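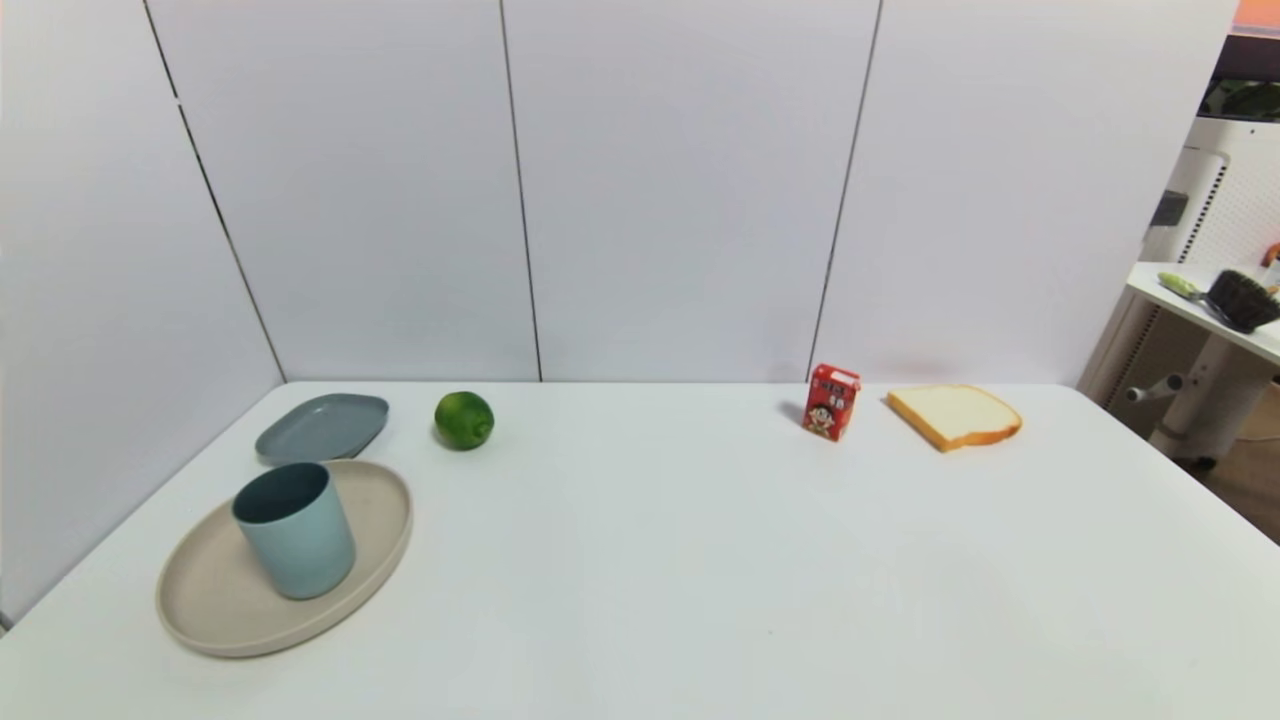 Thread | Grippers & end effectors

Gripper comparison, left arm only. Two parallel-jaw units, the Semeck and the Nurari, same arm, same controller, same head camera. The object is a pale blue-green cup on a big beige plate. Notes below, mostly for people who asked after the June posts.

1/ Why a cup on a plate. The plate's rim is raised, so a low sideways approach clips it. You have to come in from above or at a slant, and the slant is where the two grippers differ.

2/ Lime, juice box and bread stay at the back of the table for the whole series. They're in the object set but not in this test. The lime rolls if you breathe on it, so it makes a fair tell for table bumps.

3/ Semeck first. Stiff jaws, hard pads, quick to close. Repeatability at the fingertips is good. On a matte cup wall it holds well up to a moderate tilt, then the cup starts to pivot between the pads. Lowering the speed didn't help. More force did, a bit.

4/ Nurari has softer pads and a longer stroke. Slower to close, and the pads squash enough to shift the grasp centre by a small amount each time. You can calibrate that out. I haven't bothered yet.

5/ Count so far is 219 grasps across both units, same start pose for each. I throw out any run where the plate moved before contact. 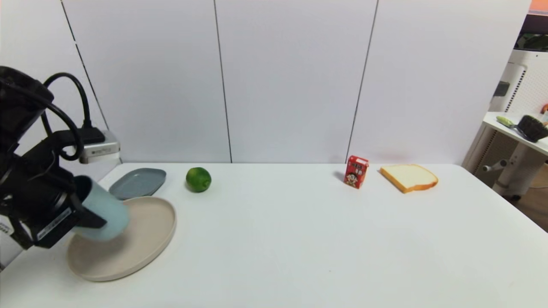
6/ Tilted placement is the harder half of the job. With the cup on its side the wrist has very little room over the plate, and the finger housing wants to touch the rim before the cup does. The Nurari's housing is slimmer at the tip and it shows. With the Semeck I had to raise the release point, so the cup drops the last bit.

7/ Camera. The arm-mounted module loses the rim of the cup at close range, on both grippers. The head view keeps it but can't see behind the fingers. Fusing the two is the obvious answer. For now I switch from one to the other at a fixed height and accept a small jump in the pose estimate.

8/ White table, pale plate, pale cup. Edge detection is poor, as expected. Depth is fine. Guido Fabbri suggested a darker tabletop and he's probably right, but I'd have to redo the baseline, so it stays white until this series is finished.

9/ Controller. Ran the loop at 1000 Hz the whole way through. Carmela Zanetti asked whether 2000 changes anything on the Semeck's pivoting problem. Tried 20 runs, saw no difference I'd defend. The slip starts at the pads and the loop rate doesn't reach it.

10/ Cable routing gets its own post. The loop over the arm needs enough slack for full wrist roll and no more, or it drifts into the head camera's view. I re-tied mine twice.

11/ Current preference: Nurari for anything tilted, Semeck for straight pick and place. If I could only keep one on the bench it would be the Nurari, with the slower close written into the cycle time.

12/ Next up is the Bortolotti with the same cup and plate, then the lime. Logs go on the Inolthorpe page once I've fixed the column names. If you've run soft pads on the Semeck, tell me which thickness you used.

Jul 29, 2021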